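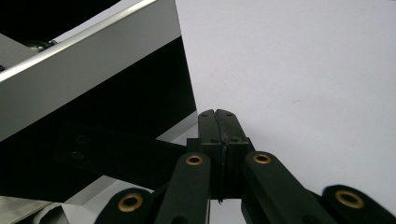
Min-kyu Ban's gripper closes by way of linkages, and the accuracy of the close depends almost entirely on how well the pivot holes were made. The first set of arms he cut ran bolt straight through plastic, and after a few evenings of cycling the jaws no longer met in the same place twice. The current arms each have a brass grommet set into the hole near the rounded end, and with the two black jaws brought together there is only a thin dark seam between them. Each jaw has small recessed screw holes near the top. Changing a jaw takes a hex key and a bit of patience, and it has been done often enough that he no longer bothers to put the key away.

Ban calls the tool the Prondard. It is a hand-held gripper: the operator carries it, squeezes a lever, and the jaws follow. The same front end is meant to bolt onto a small arm later on, and everything behind the linkage has been drawn with that in mind. He builds it at Osagie, a shared workshop with one good milling machine, two tired 3D printers and a sign-up sheet that fills by the second day of the month.

The design brief he wrote for himself was short. The tool had to pick up small, flat-sided parts from a bench and set them down again without turning them. It had to be light enough to hold at arm's length. It had to be repairable with parts from the hardware shop. Weight was set at 2 kg for the whole assembly, battery included, and the finished tool comes in under that by a margin he describes as one sandwich.

Linkages were the second choice. The original drawing used a rack and pinion, with both jaws running on a short linear rail. It was compact and easy to model. It was also sensitive to grit, and Osagie is a room where people sand things. A rack that ran freely in the morning would bind by the time the belt sander had been through a tabletop. Ban took it apart 3 times, cleaned it, and then put it in a drawer.

A parallel linkage tolerates dirt better. Two arms of equal length carry each jaw, and if the pivot centres are matched the jaw face stays parallel to its partner through the stroke. The trade-off is that the jaw tip travels through an arc, so the gripping point moves forward as the jaws close. On a tool held in the hand the operator corrects for this without thinking. On a robot arm the controller has to be told. Ban measured the offset at several openings, fitted a curve to it and stored the result as a small table in the firmware.

Matched pivot centres are the hard part. The arms are cut as a stack, clamped between scrap plates, and the holes are drilled and reamed through the whole stack in one set-up. Any error in hole spacing is then shared by every arm, and a shared error does no harm. The grommets are pressed in afterward with a vise and a pair of flat blocks. Pressing them by hand, he found, put a slight lean on them that could be felt as a tight spot at about half stroke.

The screw that drives the linkage is a plain trapezoidal thread with a plastic nut. A ball screw would be more efficient, but it would also back-drive, and Ban wanted the jaws to stay where they were when the lever was released. The nut is the wear item. He prints them in batches and keeps a jar of spares on the shelf.

Motor control is handled by a Britar board, an older model he bought second-hand with a cracked terminal block. The board limits current, and current stands in for grip force. There is no force sensor in the jaws. The relationship between current and force was worked out with a kitchen scale laid on its side, a method that gives usable numbers if the scale is well braced and the readings are taken on closing only. Friction in the screw makes the opening figures meaningless.

For wear testing the tool was clamped to the bench and left to open and close on a wooden block. The log for the present set of arms stands at 2626 cycles. Play at the jaw tips was checked with a dial gauge every 200 cycles, and the readings stayed flat after a small rise in the first few checks, which Ban puts down to the grommets bedding in. The plastic arms had been rattling long before that. The last entry in the notebook is dated 4/11/18 and reads, in full, "nut replaced, arms fine."

Not all of it has gone well. The housing at the base of the jaws is boxier than he would like, with steps in it that came from adding clearance wherever something rubbed. It could be redrawn as a single smooth shape, but each step is there for a screw head or a cable, and moving one tends to move the rest. The lever return spring is too stiff for long sessions. The cable exit is on the wrong side for a left-handed user - a complaint raised by the first left-handed person who tried it.

Jaw faces are the other open question. Bare faces hold square stock well and let go cleanly. They are poor on anything round or polished. Thin rubber pads improve the hold but peel at the corners, and they add enough thickness that the closed position has to be set again. Ban has tried contact cement and double-sided tape, and would now like to mould the pad into a shallow pocket cut in the face. That means new jaws, and new jaws mean time on the mill.

The arm itself, under the working name Nolano, exists as a base plate, one finished joint and a box of bearings. He had planned to have it moving by June. The shoulder bracket needs a thicker plate than the one he bought, and the supplier only sells it by the full sheet. In the meantime the gripper is used as a hand tool, mostly for placing nuts in awkward corners of other people's projects, and it lives on a hook beside the drill press with its charger.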